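# Chores project: where we've got to, 17/10/2026

Hello all. This covers the work since the March report, and I've tried to keep the jargon out of it, as you asked last time. The short version is that bowls are going well, lids are going badly, and I'd like to move a bit of money from one pot to another (see the end).
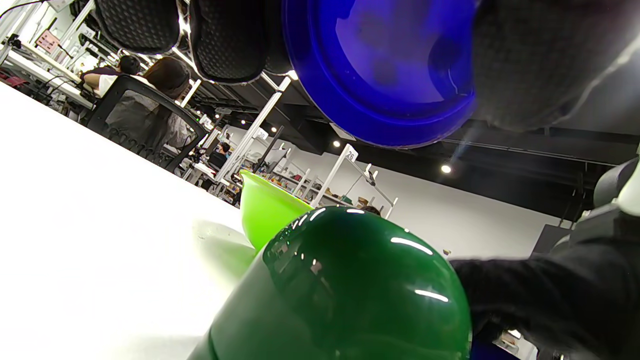 Paraschiva Grecu read my draft and wrote back that I was being far too kind to the machine. Her view is that a person who put bowls away at this speed would be asked to go and do something else, and that the report ought to say so before it says anything cheerful. She also wants it on record that "put the bowl in the other bowl" is one chore out of a kitchen full of them. Fair enough, so I've left the cheerful bits in but moved the speed section up.

## Speed

Slow. Still slow! The arm handles one bowl in the time I'd take to clear most of a table, and I'm not a quick clearer. Most of that is the pause before it commits to a grip - it comes down, stops, seems to think better of it, shifts sideways a little and then goes in. We know where the pause comes from (the Neagu planner checks its own grip over again whenever the camera view changes) and we've been nervous about switching the check off, because the last time we tried it we had bowls on the floor.

What we've done instead is let it skip the check for things it has handled many times before. That helps with the plain bowls. It doesn't help with anything new, so on a mixed table you see it rattle through the first few items and then go all hesitant again at the next one. Visitors find this quite endearing. I find it less so by teatime.

## What it can do now

We promised you 4000 demonstrations by the end of this phase and we have them, all done by people with the hand-held grippers and all checked. That was a slog, and I want to thank everyone who picked up a bowl when they'd much rather have been writing code.

In March the model trained on the first 1000 could pick up a bowl if it was the right way up, by itself and near the middle of the table. The current one is a good deal less fussy:

- Bowls the right way up, on their own or in a loose group, are fine nearly anywhere it can reach.
- Bowls upside down are mostly fine. It turns them over before stacking, which it learned from the demonstrations without us treating it as a separate job, and I was very pleased about that.
- Stacking two of the same size works. Stacking different sizes works if the big one is already down.
- See-through plastic is hit and miss. It gets the rim in the wrong place and closes on thin air, or pinches too low and shoves the thing along.
- Lids. Oh dear. See below.

Shiny things used to throw it completely. We had a spell of blaming the grippers and then a spell of blaming the lights, and in the end it came down to having too few shiny objects in the training set, so we went and got more of them. They're not solved but I've stopped dreading them.

## Lids

A lid lying flat on a table is a horrible thing to pick up. Try it yourself without using a fingernail. People slide it to the edge and get a finger under, or press one side so the other tips up, and they do it without noticing, and everyone in the team does it differently. So the demonstrations disagree with one another and the arm, having seen all of these methods, tends to start one and finish with another.

I asked everybody to use the slide-to-the-edge method from now on, which Paraschiva thinks is a mistake (she says we're teaching it one trick that'll fail the moment there's something else in the way, and that a real kitchen worktop always has something else in the way). We haven't settled it. My plan is to collect a clean batch of slides, train on that alone, and see whether it beats the muddle. If it does, we add the pressing method afterwards as its own batch.

Putting a lid *on* something I'm leaving for the next phase altogether. We had a go. It needs a feel for when the rim has seated and our fingers haven't got any.

## Could you have one in a house, or a shop?

You asked me this straight out, so I'll try to answer it the same way.

In a house, no. Clearing a table into a stack, with us standing by and a table we've set ourselves, yes, on a good run. But tables at home have crumbs and forks and half a glass of squash on them, and we've tested none of that. We also haven't touched washing, drying or cupboards. Cupboards worry me more than the washing does, to be frank, what with the doors.

In a shop I'm more hopeful. The Gretden people came by with their shelf-tidying question: could it straighten a row of kitchenware after customers have been through it? The items are clean, dry, known in advance, and it can be done overnight when slowness hardly matters. We set up a small test with bowls on a tabletop and it tidied the ones at the front nicely. Anything behind another item it left alone, or knocked over while trying for the front one. Reaching in is a different job from reaching down and nearly all our demonstrations are reaching down.

So my answer for Gretden was "come back when we've got shelf data", and they were decent about it. I'd like to start collecting that in the next phase, if you agree.

## Things that went wrong

We lost 2 weeks to the Bendix wrist. The replacement was delayed, then turned up with the wrong mounting plate, and in the meantime we could collect demonstrations but couldn't run anything on the arm. We used the time for checking recordings, which needed doing, but it does mean the testing in this report is thinner than I'd planned.

I also let the object set get too samey for a while. It was all bowls of one shape and the numbers looked lovely, and then someone brought in a different shape and the numbers stopped looking lovely. We now swap objects far more often. It's a nuisance (everything has to be logged each time) but the results are much more believable.

The Nunance software licence needs renewing before the next phase begins. I've sent the paperwork separately, so do shout if it hasn't reached you.

## What I'm asking for

No extra money. I'd like to move what's left of the travel budget into two things: a proper run of shop shelving we can set at different heights, and a set of fingers with some sense of touch, even a crude one. The fingers are the bigger cost and also the one I'd keep if you made me choose, mainly on account of the lids.

I'd also like to change the wording of the next milestone. At present it says "clears a domestic table", and I don't believe we can stand behind that with forks and squash in the picture. I'd suggest "clears a table of bowls and lids of mixed size, with no help, on objects not used in training". Paraschiva would like a time limit added to that. I've told her she can have one once I've seen how the lids go, and she's asked me to pass on that she'd prefer it in writing.

Could you let me know about the budget move first? The shelving takes a while to arrive and I'd like to get the order in.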